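Two Arms, One Tray: Collecting at the Olilano Workshop

Hello and welcome to the gallery for our parts-sorting collection! We are halfway through, and the page is finally worth sharing.

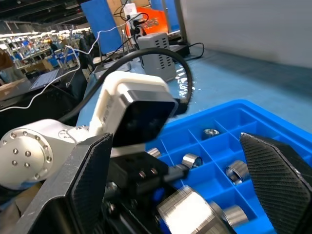

How many examples does a model need before it can pick up a metal cylinder on its own?

It depends on how much the examples differ from each other. Our first model learned from 1055 recordings and did fine with cylinders lying flat, then fell apart as soon as one leaned against a divider. The target for this round is 3000, with far more variety in how the parts start out.

Back to the picture, since it comes from my favorite view of the whole setup – the wrist camera. You get the ribbed pads of one gripper up close, the other arm working across the blue tray, and the shiny cylinders in their compartments. I could watch these all day.

What we record

Every example is one short task done by a person driving both arms. Pick a cylinder, move it to another compartment, let go, back off. We save the wrist views, the joint positions and the gripper opening, all on the same clock. Getting them onto the same clock took Régis Riviere most of October and we are still grateful.

The blue tray

I love this tray. The compartments give each recording a clear start and a clear goal, and the thin dividers make the job hard enough to be interesting. A part lying on its side asks for a very different approach from one that is leaning, and the model has to see plenty of both. Parvathi Poduval writes the starting layouts and she has a real gift for awkward ones (layout 5 is famous here, and not in a good way).

Shiny parts

Polished metal is tough on depth sensors. A bright highlight can read as a hole, and a hole can read as nothing at all. We thought hard about dulling the parts with spray, and Perrine Lecomte talked us out of it: the parts at Hustine, where the model will be tried first, are every bit as shiny as ours. So we kept the glare and we move the lamps between batches.

Driving the arms

Odette Carré is our smoothest driver, and you can spot her recordings in the plots right away – long, even curves with hardly a pause. Mine look like a seismograph. Both kinds go in! We did find that a few hesitant recordings help the model recover when it drifts off target, so new drivers are very welcome.

What gets thrown out

Fewer than you might think. Dropped parts stay in with a label, and so do second tries. We only discard a recording when a stream is missing or the layout was wrong from the start. The label list lives in Fetel, our little review tool, which now plays 2 views side by side. It used to take two windows and a lot of patience.

Coming up

Next we swap in the Langlois tray, which has deeper compartments, and repeat the ten worst layouts with the arms trading roles. I will add pictures as the batches are checked. If you would like to try driving for an afternoon, come find me at the long bench, I would be delighted to show you!

Ingrid Thibodeaux
Page updated 5 June 2026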